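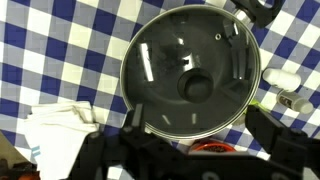
Notebook, bench kitchen -- lids and simmering

October 17, 2025

Search this notebook Search Clear

6 min read

Still on the question of whether the Sollen glass lid does anything useful for a long simmer. The claim, as it reached us from the Stougaard kitchen by way of a forwarded note, is that a glass lid with a vent hole "keeps the moisture in and lets the steam out." I have read that sentence many times now and I don't see how a lid can do both with the same water. Steam is the moisture. Either it leaves or it stays.

So I want to write down what we know before the next round, and what we only think we know, as the two have been running together in the last few entries.

What the lid is. Round glass, thin metal rim, round dark knob in the middle, one small metal-edged vent hole up near the rim. The hole doesn't open or close as far as I can find. The Mekdale lid has a collar you can turn to shut its hole and the Fonditz lid has no hole at all, so between the three we have a fair spread without having to buy anything else. I'd like it recorded that I was against buying anything else.

What we want to know. How much water each lid loses over a set time at a steady low heat. That's it. The earlier draft of this plan also had taste, color of the stock, ease of cleaning and "general feel," and I have struck all of them. If somebody wants to score general feel they can open their own notebook.

First run, water only. Started with 2114 grams in the pot by the bench scale. I don't believe the last digit and neither should anyone reading this. The scale drifts if you lean on the bench, and everybody leans on the bench. I'm keeping the number as read so the arithmetic can be followed, but treat it as 2.1 kilos and a bit.

Loss after the first hour came out at roughly 100 grams with the Sollen lid on. That looks low enough to please the people who like the lid. It also looks low enough to be a burner that was turned down too far. I went back through my own notes to see whether I had written the burner setting at the start, and I had written "low." Low is not a setting. The dial has marks on it and I will use them from now on.

Things that could have fooled us, in no special order:

-- The drip water. When you lift a lid at the end, water runs off the underside. Some goes back in the pot and some goes on the tablecloth. The blue and white check is cheerful but it's cloth, and it drinks whatever lands on it. We have been weighing the pot and calling the difference "steam," when a share of it may be sitting in the cloth. I suggested taking the cloth off the table for the whole series. I was told it protects the table. Fine, then a tray goes on top of it.

-- The white folded stack we keep beside the pot for wiping. Same problem. If the rim gets wiped before the weighing, that water has gone somewhere, and it's nowhere in the sums. No wiping until the number is in the book. If the outside of the pot is wet, it gets weighed wet and we say so.

-- Lifting to look. The whole argument for glass is that you don't need to lift it. I timed nothing, but going by my own habits I lifted it anyway, more than once, on the grounds that I couldn't tell how hard the water was moving. The glass catches the overhead lights in long white streaks and the inside of the pot is dark, so what you mostly get is a view of the ceiling. Once steam settles on the underside you get even less. I'm prepared to believe glass helps with pasta water. For a low simmer I think we have been giving it credit out of politeness.

-- Seating. A lid that sits a hair crooked vents from the side and the little hole becomes decoration. I haven't seen anybody check this, me included. From the next run on, press down at the rim on both sides and look at it from table height before starting the clock.

On the vent hole. I tried a quick side test by folding a scrap of foil over it and pinching the edge down. The lid started to rattle within a few minutes, which I take to mean the steam found the rim instead. So plugging the hole may not hold any water back at all, it may only move the leak and add noise. That's one try with a bad foil plug. I'm not going to build a theory on it, though I notice I'd like to.

The other favorite theory here is that the drops falling from the underside "baste" whatever is in the pot. Possibly. I'd want to see it matter in something with a surface above the liquid, a piece of meat say, and we have only been boiling water. No more basting talk until there is something in the pot to baste.

Handles. Minor, but it keeps coming up. The pot's side handle is a black loop and there have been two opinions about whether it stays cool. I have no opinion because I use a towel every time. The knob on the lid is another matter. I used a towel for that too, and then the towel sagged over the vent and I got steam on the wrist. Grip from the side away from the hole. Turning the lid so the vent points toward the back wall before you start would save a lot of bother.

Table. The two white bottles lying over to the right of the lid should be stood up or put away before a run. I don't mind what goes in them, I mind that things on their sides roll, and a nudge to the pot is a nudge to the scale. We lost a reading in an earlier week to a rolling pepper mill and then spent longer discussing it than it would have taken to run the hour again.

Plan, as it stands:

Run each lid 4 times. The draft said twice, and two runs that disagree leave you with nothing but a mood. Start every run with the same weight of water, already hot, from the same kettle. Put the lid on, wait until the bubbling settles, then start the clock. Dial mark goes in the book before anything else. No lifting. At the end, lift the lid straight up, tip it over the pot, count slowly to ten, set it on its own dry plate and weigh both. The plate weight gets written on the plate with a grease pencil, because the last one was remembered differently by everyone who had weighed it.

One run with no lid at all, for comparison. It's odd that we got this far without one. If the open pot loses only a little more than the covered ones, then the burner is too low to tell the lids apart and the rest of the table is worthless.

What would change my mind: if the three lids come out in the same order every time, with a gap bigger than the wobble of the scale, I'll accept that there's a difference and say so here. If the Sollen and the Mekdale swap places from run to run, I'd ask that the forwarded note be taken down from the cupboard door. It has been up there long enough that newer people quote it as our own result.

Still open: whether to repeat any of this with stock. Fat on top of the liquid would slow the loss by itself, I'd guess, and then we're measuring fat. Leave it until the water is done.

To do before the next entry: find the tray, mark the dial, level the scale, wash the grease off the Fonditz lid. Check whether the scale batteries are the ones I changed or the ones I meant to change.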